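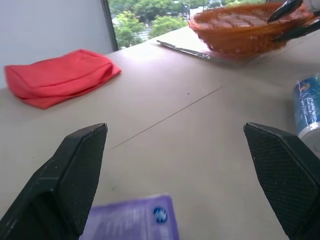
# Week 6: Long downhills and brake fade

Last week we did wet roads, and a few of you asked why so many bus and truck crashes happen on the way *down* a mountain. Good question, and it gets its own session. Bring a calculator on Thursday, we'll do a fair bit of arithmetic (nothing scary, I promise).

## Where the energy goes

A vehicle at the top of a hill has energy just from being up there. On the way down that energy has to end up somewhere. If the driver holds a steady speed, it goes into air drag, rolling resistance, the engine and the brakes.

The formula is mass times g times height. Let's do two vehicles on the Gernberg road, which drops 200 meters between the pass and the first village:

- Loaded van, 2000 kg: 2000 × 9.8 × 200 = 3.9 million joules
- Loaded bus, 17 metric tons: 17,000 × 9.8 × 200 = 33 million joules

Now compare that with one ordinary stop. The same bus doing 40 mph (call it 18 meters per second) carries 2.8 million joules of kinetic energy. So getting down the Gernberg road means shedding as much energy as twelve full stops from 40, one after another, with hardly any time for the drums to cool in between. I remember the first time I worked that out on the back of a parking receipt and didn't believe it!

Notice that the driver's speed doesn't appear in the first formula at all. The total is fixed by the hill. Speed decides how fast you have to get rid of it. Go down at half the speed and you have twice as long, so the heat arrives at half the rate. (Drag helps less when you're slow, but on a steep grade in a heavy vehicle that's a small correction.)

## What fade is

Three different things get lumped together under "the brakes failed," and I'd like you to keep them apart in your reports:

1. **Friction fade.** The lining gets hot and grips less. The pedal feels firm, the driver pushes harder, and very little comes of it.
2. **Drum expansion.** A hot drum grows away from the shoes. On air brakes the pushrod has to travel further, and if the adjustment was already poor, it runs out of stroke.
3. **Fluid boiling.** Hydraulic systems only. Vapor compresses, so the pedal goes soft and may sink to the floor.

A firm pedal with no stopping power and a soft pedal are different stories - ask the driver which one it was, and ask early, before they've told it ten times.
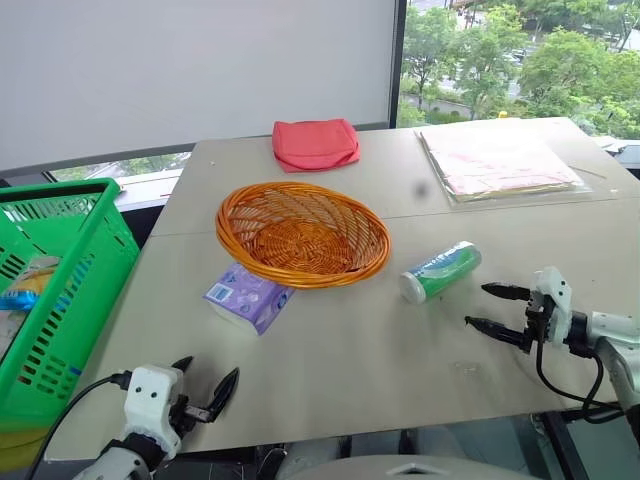
## Engine braking and retarders

The engine can soak up a lot of this if you let it. The gear has to be picked at the top, before the grade starts. Trying to grab a lower gear halfway down is how people end up in neutral, and then the service brakes have the whole job.

In Mirjam Mulder's guest talk she showed the speed trace from a Stefanou coach with the exhaust brake on and the engine held at 2000 rpm. The line is almost flat all the way down, with four little dips where the driver touched the pedal. I'll put her slides in the Netville folder. Look at slide nine before class if you can.

Retarders are great, but on a slick surface they only act on the driven wheels, so a strong setting can start a skid. Remember the friction circle from Week 5? Same idea.

## Case for discussion: the Kendo grade

Vikas Tyagi wrote this one up and has let me use it. A freight truck ran into the gravel bed near the bottom of the Kendo grade in March. Driver unhurt, load shifted, trailer a mess. The first account said "brake failure." Inspection found glazed linings on both rear axles, and the front brakes badly out of adjustment.

Talk through these in pairs:

- Which of the three kinds of fade fits, and what else would you want measured?
- The front brakes were doing very little. What did that do to the rear ones?
- The warning sign stood past the last turnout. Where would you have put it?
- Would you still write "brake failure" as the cause?

## For next week

Read the chapter on runaway ramps (skip the drainage part) and work the van example again with a trailer attached. Pick any trailer mass you like, just write it down so I can follow your numbers. If you get stuck on units, email me before noon and I'll answer the same day.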